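Visit report: manipulation test room, Fureo, Sirkside

The visit took place in November, at the invitation of the Fureo test group, and lasted from nine in the morning until shortly after two. The purpose was to see how the group handles faults on its household handling bench, and in particular to go through the drawer incident that had been mentioned in correspondence. We run a similar cell at Skarkunness and have had two stoppages of our own with the same general character.

Access and induction

Fureo occupies the upper floor of a former net store close to the harbour. Visitors sign in on the ground floor and are given a short safety talk, which covers the emergency stops, the rule on loose sleeves and the marked standing positions. The talk was adequate, although the plan of the stop buttons on the wall did not show the one nearest the door. Our host noted this and corrected the plan in pen.

The bench

The task is table clearing and laying: cutlery is moved between a tabletop and the drawer of a small cabinet. The arm approaches from above, and a camera unit is mounted at the side of the wrist. Each session is planned as 60 cycles, with the arm held at reduced speed whenever the gripper is below the upper edge of the drawer.

Small white blocks are used on the bench and inside the drawer. Cutlery resting partly on a block can be gripped without the fingers touching the surface underneath. The same arrangement had been tried at Skarkunness with strips of foam, which moved too easily.

The cycle we watched first was a knife transfer at the drawer. Forks are handled by the same program with a different grip point, closer to the neck.
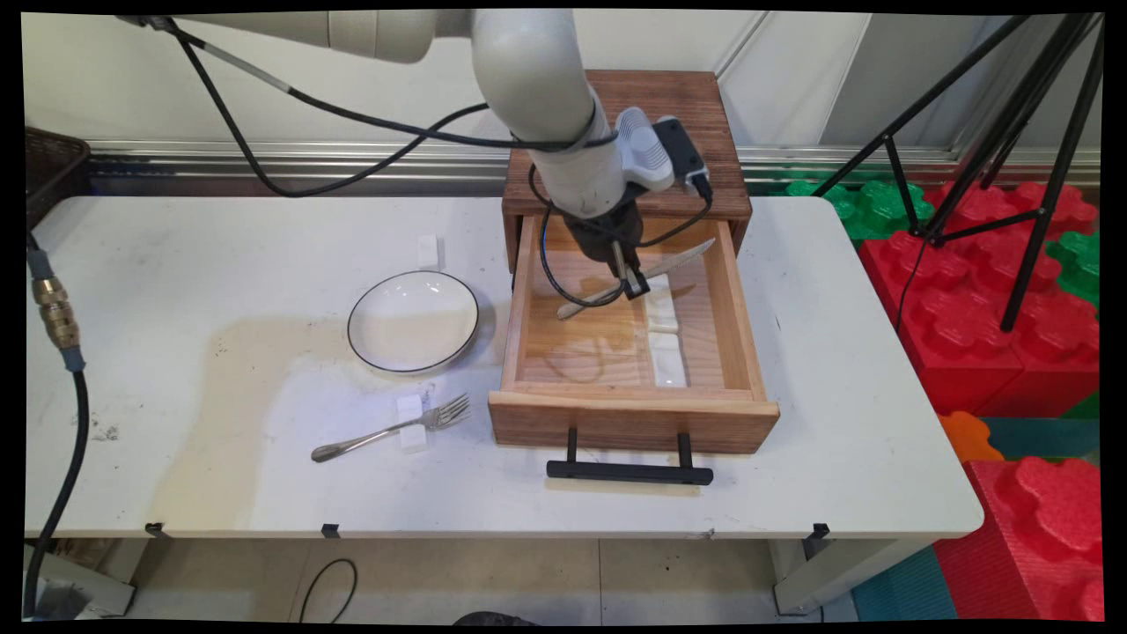 The incident

The fault occurred in the second half of a morning session, at cycle 44. The arm was lifting out of the drawer with a knife when a loop of the external cable caught behind the bar handle on the drawer front. The arm continued upwards. The cable tightened, the drawer was pulled forward and the cabinet tipped on to its front edge. The knife left the gripper and landed on the floor on the operator's side of the bench.

The operator was at the marked position and was not hurt. The stop was pressed by hand. The controller had not raised a collision fault by that time, and the log shows no warning of any kind before the button was used.

Findings of the Fureo group

The group's written account runs to a few pages and we were allowed to read it in full. The main points were as follows.

The collision threshold had been raised some weeks earlier to stop nuisance trips when the fingers touched the drawer floor. It was set at 30 newtons for the lift as well as the descent, although only the descent had been giving trouble. The peak load from the snagged cable stayed just under this figure until the cabinet moved, after which it fell.

The cable had been re-routed after a connector was changed. The slack left at the wrist was longer than before, and no one had run the arm through its lowest position to check where the loops went. The drawing still showed the old route.

The cabinet was standing on the table under its own weight.

The knife was held near its middle, which is a sound grip for placing but gives little resistance to twisting when the arm is jerked sideways.

Changes made or planned

The lift now has its own threshold, well below that for the descent. After any work on the cables, the arm is driven by hand to the bottom of the drawer and back, and the result is entered in the bench log. Cable condition is also checked every 3,000 cycles, a figure taken over from another cell and not yet supported by any wear data from this one.

A spring-return cable guide has been ordered from Nägeli. Delivery was expected before the end of the month. We asked whether it would foul the camera unit at full wrist rotation and were told that this had been checked on the drawing only.

A method of fixing the cabinet had not been settled. Clamping it would prevent tipping, but the group wants to be able to shift it between sessions. Our view is that a fixed cabinet would also have made the load rise faster and so trip the controller earlier.

Points for Skarkunness

Our own threshold is common to both directions of travel and should be split before the next series of runs. The cable on our cell is clipped along the forearm but free from there to the gripper, and the free length has never been measured. Both items have been added to the maintenance sheet.

Fureo has agreed to send the load trace from cycle 44, together with the trace from the cycle before it. We have offered our records of the two stoppages in return.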